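Do Whale Trips Really Help Whales?

Maybe you have seen the posters. "Come and meet the whales! Every ticket helps save them!" It sounds great. But how would anyone know if it's true? Let's ask some nosy questions.

What does "help" mean?

Say a tour boat leaves the harbor at Groronport with 61 people on board. They see a whale. They cheer. They go home and eat pizza. Has the whale been helped yet? Not so far. The whale only gets help if something changes afterward. Maybe part of the ticket money pays for cleaning up old fishing nets. Maybe people start doing things differently at home. 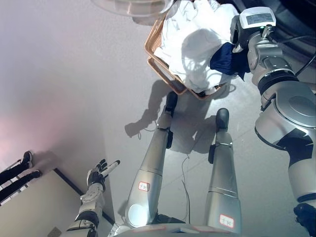 Grown-ups who run tours often say that seeing a whale makes you care about the sea. That could be right. But caring is a feeling, and you can have a big feeling on Saturday and forget it by Monday.

Can boats bother whales?

Yes, they can. Whales use sound to find each other and, for some kinds, to find food. Engines are noisy under the water. If boats crowd in too close, a whale may stop feeding or swim away. One boat that keeps its distance is a small bother. Thirteen boats in a ring is a big one. 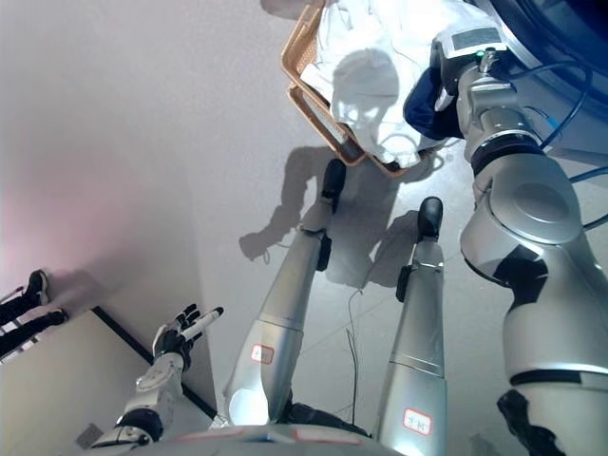 What about surveys?

The Noment tour company asked 824 passengers, "Will you look after the ocean more now?" Almost 100 percent ticked yes. Wow! But wait. They were asked on the boat, with the crew standing right there. Would you tick no? And did anybody call them in March to check? The leaflet doesn't say.

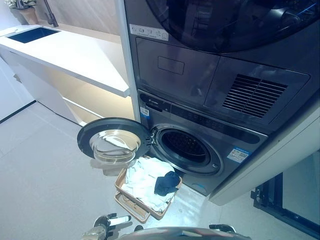 A better test would ask people before the trip, right after it, and again months later. It would also ask people who stayed on shore.

Questions to ask before you go

How close does the boat get?
Does the captain slow down near whales?
Where does the ticket money go, and can I see the numbers?
What happens if a whale swims away? Do we follow it?

If the answer is just "Don't worry, we love whales," keep asking.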